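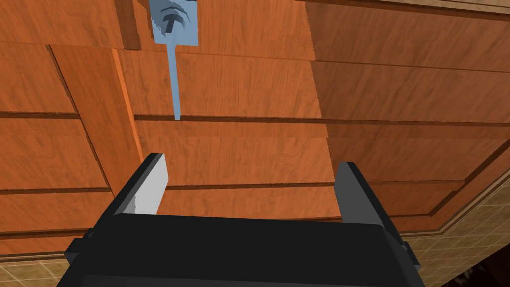 Care of wooden cupboard doors and drawers

21 March 2018

Since I wrote the page on sharpening kitchen knives, several readers have asked me how I clean and repair old cupboard doors. I am not a cabinet maker. I learned most of this from my uncle Otakar Kováčik, who had a small repair shop in Sivach, and the rest I learned by making mistakes in my own kitchen. We have 13 doors there and each of them has given me some trouble.

Washing

Use a soft cotton cloth, warm water and a very small quantity of dish soap. Wring the cloth until it does not drip any more. Wipe in the direction of the grain, then wipe a second time with clean water, and dry immediately with another cloth. The thin grooves between panels collect grease and flour, and a cloth does not reach into them. I take an old toothbrush, or a wooden skewer with a piece of cloth wrapped over the point. Please do not use a metal tool in a groove. I did it one time with a small screwdriver and the scratch is still there.

For old grease near the stove, mix one spoon of baking soda with enough water to make a thin paste. Put it on with a finger, wait two minutes, wipe it off. Try it first on the inside of a door, low down. On some old varnish it leaves a dull spot which must be polished afterwards.

Vinegar is recommended in many places. I use it for glass and for the kettle, but on varnished wood I stopped. After one winter of vinegar the doors beside our sink felt rough like paper.

Sticking drawers

A drawer that sticks in summer and runs well in winter has only swollen a little, so please do not plane it in July. Take it out completely, vacuum the inside of the cupboard (you will find things there), and rub the runners with a piece of plain white candle. Soap also works but it attracts moisture, and after a year it becomes a gray crust. If the drawer sticks in every season, look for shiny places on the sides. There it rubs. Sand only these places, a few strokes, and try again before you continue.

If the bottom of the drawer hangs down, turn the drawer over and look at the back edge. Usually two small nails have come out. I put in short screws in place of the nails, with a hole drilled first so that the wood does not split.

Loose hinges

When the screw turns and turns and never becomes tight, the hole is too wide. Remove the screw, fill the hole with wooden toothpicks and white glue, break them off level with the surface, and leave it until the next day. Then the screw will hold like new. My uncle used matches with the heads cut off. For a heavy door it is better to drill out the hole and glue in a piece of dowel.

While the door is off, mark on a piece of tape which door it is and which side is the top. I say this because I once hung two doors in exchanged places and I did not understand for a whole evening why neither of them closed.

Scratches

Light scratches in the varnish, which do not feel deep under the fingernail, almost disappear with furniture wax of the right color. Choose a wax slightly darker than the wood. A lighter one makes a white line. Deep scratches need a wax stick, pressed in warm and scraped level with an old plastic card.

If you want to give the door a new coat of varnish, clean it, sand it gently, wipe off all the dust, and put on one thin coat. Between coats I use paper of 600 grit, with almost no pressure. Keep the door lying flat. Varnish on a standing door runs down, and you see the drops only when they are dry — then you can start again from the beginning.

Black and gray metal parts

Handles, brackets and hinge covers in matte black became popular, and they need other treatment than shiny ones. Polish is wrong for them. It makes bright spots where you rub the most, and these spots cannot be removed except with new paint. A damp cloth is enough, and a dry cloth after it.

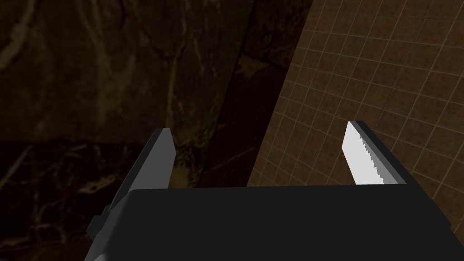 Matte black and two tones of gray against a dark background.

If you paint such parts yourself, look at them under a lamp from the side before you decide that you are finished. From the front, everything that is matte and dark looks even. From the side you see where the coat is thin. Two light coats of spray with one hour between them are better than one heavy coat. Unscrew the part from the door first. I have seen people use tape around the handle and it never ends well, there is always a black line on the wood.

The choice of screws also matters. A bright screw in a black handle catches the eye each time you enter the room. Push the screws into a piece of cardboard so that only the heads stand out, and spray them together with the handles.

Smell inside a closed cupboard

Empty it, wash it as described and leave the doors open for a full day. A small bowl of baking soda in the corner helps for some weeks. Coffee grounds help too, but they must be completely dry or they become moldy. If the smell returns, feel the back wall with your hand. A cold and slightly soft place means that moisture is coming from the wall, and then no bowl will help you. You must find the pipe.

From readers

Nicanor Maldonado writes that he cleans the grooves in his doors with a dry paintbrush every November, before he starts the heating, and that he cuts the bristles short so they are stiffer. I tried this and it is better than the toothbrush for dry dust. For grease I still prefer the toothbrush.

Another reader asks if lemon oil can be used on painted doors. It does no harm, but it does nothing good either. The oil stays on top of the paint and dust sticks to it.

Next time I will write about kitchen chairs with loose legs, and which glue I use for them.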